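## 盒子该不该留：一份不太服气的整理笔记

上期发出“抽屉里的空盒子”那篇之后，Kilian Frei 写信来，说他家里数出了 74 个电子产品的包装盒，从耳机到路由器，一个都没扔，问我们这个栏目是不是打算劝他全扔掉。

不打算。但我也不打算照着眼下流行的那套说法，劝大家把盒子“系统化管理”起来。

先说那套说法是怎么回事。入冬以来，收纳圈子里一直在传 Pletemus 的“原盒归位法”：每件小电子设备都回到自己的原包装里，盒盖上贴标签，盒子按大小竖排进柜子，用的时候取出来，用完放回去。他们的册子印得很漂亮，奶油色封面，讲究得很。册子里说，照做之后，一个普通家庭每年能省下 273 分钟找东西的时间。

273 分钟。不是四个半小时，不是“几个小时”，精确到个位。我写信去问这个数是怎么来的，样本有几户，找东西的时间由谁掐表。回信很客气，附了一张优惠券，没有回答问题。

所以我自己试了。整个二月，我把书房里的小设备全部按册子上的办法归位，没有自创步骤，也没有偷懒。下面是我的记录，读者可以自行判断值不值。

### 头一个星期

很顺。这一点我得承认。把东西从抽屉里倒出来、擦一擦、找到各自的盒子、放进去、合上盖，这个过程让人心情愉快，跟拼图差不多。旧手机的盒子居然还在，里面的说明书从来没有打开过。我把它重新叠好放回去，然后问自己为什么要放回去，没想出答案。

麻烦出在那些没有原盒的东西上。册子的建议是购买“代用盒”，而代用盒恰好由 Pletemus 出售，分好几种尺寸。我没有买，改用手边的空盒子凑合。凑合的结果是，大一点的设备放进去盖不上，小一点的在里面晃来晃去，还得垫纸巾。 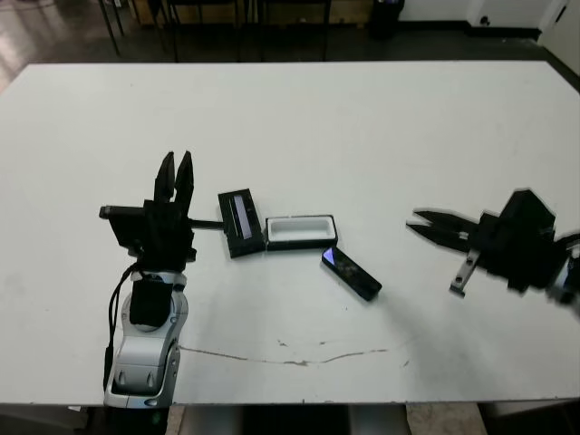 到了第二个星期，我发现自己开始绕着盒子走。手机是每天都要用的，谁会每晚把它放回盒子里？我坚持了四天。第五天早上要出门，开柜门、抽盒子、掀盖子、拿手机、合盖子、把盒子塞回去，一套动作做完，公交车已经走了。册子里有一句“每一次取放都是一次小小的仪式”。早上七点四十分我不需要仪式。

后来我给自己改了规矩：一周用不到一次的才进盒子。这么一改，需要进盒子的东西少了一大半，而剩下的那些，其实放在一个抽屉里用隔板分开也完全可以。

### 关于转卖

支持留盒子的人最常提的一条理由是转卖：有原盒的二手设备价钱更高。这话我信一半。为此我给 Danda 旧货行的 Christos Economou 打了电话，他收二手小电器很多年了。

他的意思是，盒子有用，但有用的时间很短。刚出没多久的手机，带盒、配件齐，他愿意多给一点；过了几年的机器，盒子对他来说就是占地方的纸板，他当着客人的面就压扁了。“有人抱着一箱空盒子来问我收不收，”他说，“我说门口右转是回收站。”

他还提了一件我没想到的事。盒子跟机器对不上，比没有盒子更让他头疼，因为他得一台一台核对序列号。把东西随手塞进差不多大小的空盒里，像我那样，正是他最烦的做法。

这段话我转给了 Kilian。他回信说要重新看看那 74 个盒子，过了几天又来信，说处理掉了一部分，剩下的舍不得。舍不得就舍不得吧。柜子是他家的。

### 柜子的账

留盒子还有一笔账，册子上没写：地方。我那只柜子是 Loswood 的旧款，层板宽 600 毫米，原先放文件夹和打印纸，正好。改放盒子以后占满了两层，文件夹被赶到了地上，打印纸被赶到了窗台上，窗台上原来那盆吊兰去了厨房。桌面倒是真的干净了，拍照很好看。

这也是我对这类方法一贯的疑心所在：它们总是从桌面开始拍照，到桌面为止。东西没有变少，只是搬进了看不见的地方，顺便多了一层包装。

也有读者替它说话。有位住在 Urbańczyk 公寓的读者来信，说家里有小孩，设备进盒、盒子上高处，至少不会被拿去当积木。这个用法我觉得成立。只是那样的话，随便什么带盖的箱子都行，用不着一物一盒。

### 我现在怎么做

不算推荐，只是交代一下试完之后书房的现状。

- 还在保修期内的设备，留盒子，压平了放，购买凭证夹在里面。压不平的硬盒，里面塞同一台设备的线。
- 每天用的东西不进盒子，放在桌角的浅托盘上。
- 过了保修、也没打算卖的，盒子拆开送回收。塑料内衬和纸板分开。
- 不往别人的盒子里放东西。Christos 说得对，我自己也为此找过一副耳机，找了半个下午，最后在一个充电器的盒子里翻到了。

那半个下午，我想，应当从 273 分钟里扣掉。

优惠券还在我这儿，有效期到下个月，哪位读者想要代用盒可以来信，先到先得。下期谈充电线，已经有两位读者把线团的照片寄来了，其他人也请继续寄，最好注明哪根还能用。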